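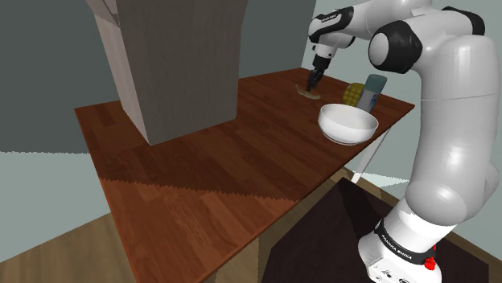 Progress report, April
Wedia headset trial, for Sylvain Coste

The Zumum earbuds arrived in Breltunville on Saturday, two weeks behind schedule. We have paired 11 sets so far. Seven hold a call from one end of the office to the other; the rest drop the left side, and the supplier blames our phones. I doubt it, as the old wired sets work fine on the same phones.

Battery life is said to be better after the next update. I have heard that before. I would not sign for the full 200 until we have tested it. Spending is on budget.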